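Brurell Floor and Kit Spray, 4 litre refill

Sold by Wullport. Trade and home orders welcome.

I've been selling cleaning stuff to gyms, dance studios and village halls for 14 years, and this is the bottle I get the most phone calls about. Mostly the calls are "have you got any left?", so I've finally given it a proper page!

It's a ready-mixed cleaner for vinyl, rubber and sealed floors. You don't dilute it (please don't, a lot of people try) and it has hardly any smell, just a bit of something like cucumber when you first open the cap. The old Jernileo one we used to stock did a decent job but it smelt like a swimming pool, and Nisha Tyagi, who runs the toddler tumbling classes up the road, told me the parents were complaining before they'd got their coats off. She swapped over in April and has been on the refills ever since.

The refill is 4000 ml and comes with a screw-on tap, so you can fill your trigger bottles without getting it all down your sleeve. Trigger bottles are sold separately, and any ordinary one will do if you've already got a cupboard full of them like I have. 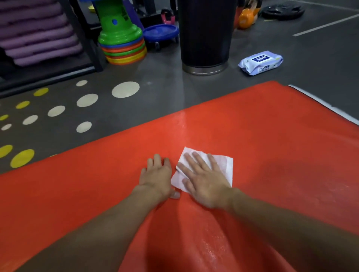
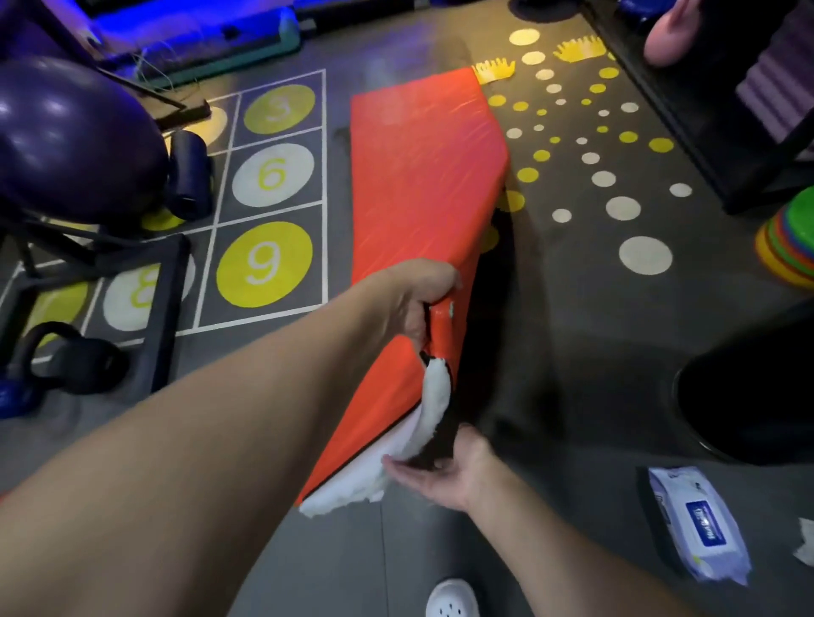
I always say go easy on the amount, whatever you're cleaning. Two or three squirts on the cloth will do a surprising area, and if it's pooling you've used too much and you'll be stood there waiting for it to dry. Orange vinyl like this shows every streak when the light catches it, so on the brighter colours I go over once with the damp wipe and then once more with a dry cloth. And do the edges and the underside as well as the top! It's where the dust and hair end up, especially on anything that lives on the floor.

Things people ask me: yes, it's fine on painted floor markings as long as they're sealed. No, I wouldn't use it on bare wood or on leather. It's fine on foam rollers, yoga blocks and the handles of skipping ropes. I do my car dashboard with it too, though that's not on the label.

Keith Donnelly does our deliveries and he'll carry it in for you if you ask nicely, as a full one is heavier than it looks. Orders placed before noon go out the same day. If you want more than 4 at once, give me a ring first and I'll see what's on the shelf.

Order code 653. Keep the cap on tight and store it upright, away from frost.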